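Trora Sorting Blocks and Wooden Board – our club's review after one school year

Our after-school robotics club has been using the Trora block set since last fall, and I promised the other parents I would write something up before the summer break, so settle in with a coffee!

First, what we do with it. The students teach an arm to push blocks together by color, and then by shape, and then by whatever rule they dream up that afternoon (the rules get pretty silly by April). You can do that with bottle caps, and we did for a while, but they slid everywhere and the kids spent more time chasing them than coding.

The blocks are a real step up. You get stars, cubes, cylinders, prisms and so on in good strong colors, with a matte finish that I like very much, and the shapes are different enough that a beginner can tell at a glance which piece the program has picked. The board is a lovely pale thing with plenty of grain in it. We keep ours on blue pegboard, and the pairs-by-color exercise is still the one every new student starts with.
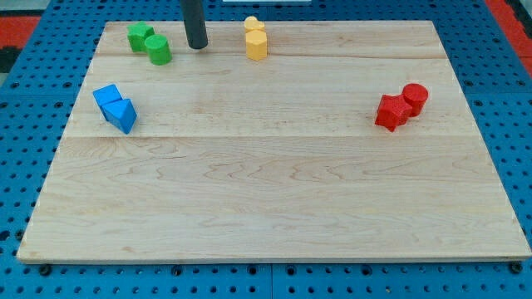

Evaristo Cervantes wrote back that his group likes the set too, but he would hold off on the star until the students have the cube working well. Stars turn when you nudge them off center, he said, and his seventh graders lost two whole meetings to it before they slowed the arm down. I think he has a point, though ours loved the challenge.

Now for the grumbles. The lesson booklet is thin, and the section on planning a push path skips a step that Anayeli Camacho had to work out for us on the whiteboard. I would also have liked a few spare pieces in the box. We logged 231 runs this spring, and every block has held up fine, but small things do wander off in a room full of twelve-year-olds.

Would I buy it again? Yes, happily – and I'd get a second set so two teams could practice at once.

Nuala Tierney, 9 June 2025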